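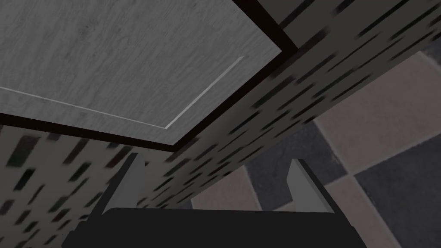
Simulator view from behind the open gripper, with the wooden panel and the checkered floor beyond.

Set up the wrist view before you touch anything else

By Moushumi Dissanayake

Most of the trouble I get called out for on small handling cells was there before the arm was bolted down. Someone built the cell in the simulator, ran it from a nice wide view across the room, and never looked through the wrist camera. I think that's the wrong order, and I'd like more of us to stop doing it.

A wide view flatters a cell. Everything has space around it and the arm looks small. From behind the fingers you get the black palm along the bottom, two grey plates standing up from it, and whatever furniture happens to be close. In the view at the top of this page a panel with a dark trim takes up a good part of what the camera has to work with. I would want to know that before cutting a bracket.

The Wodia job last August is the one I keep coming back to. The simulated cell had done 1000 cycles without a fault. On the floor it stopped on cycle 32 because the wrist camera was aimed at the edge of a shelf on the approach. The shelf was in the model, at the right height. The check had only ever asked whether the arm would hit it. We moved the camera bracket, redid the calibration and lost most of a shift.

My second complaint is about surfaces. People at Grateck tell me textures are decoration and slow the model down. I disagree. Streaky speckle next to plain wood grain next to big two-tone tiles is a fair test of whether the vision software is finding an edge or just finding contrast. Flat grey boxes will pass nearly anything. Dim the lights as well, since the underside of a bench is never as bright as the floor past it.

The same habit helps with upkeep. Save the wrist view at the home position with the fingers open, and compare the real one against it at every service. A bent finger or a slipped bracket shows up quickly that way. Verbruggen does this on its packing line and the fitters there can do the check before the seven o'clock start.

It does cost time. On my last build it added half a day, and the customer asked why. I showed him the Wodia fault log and he signed the sheet.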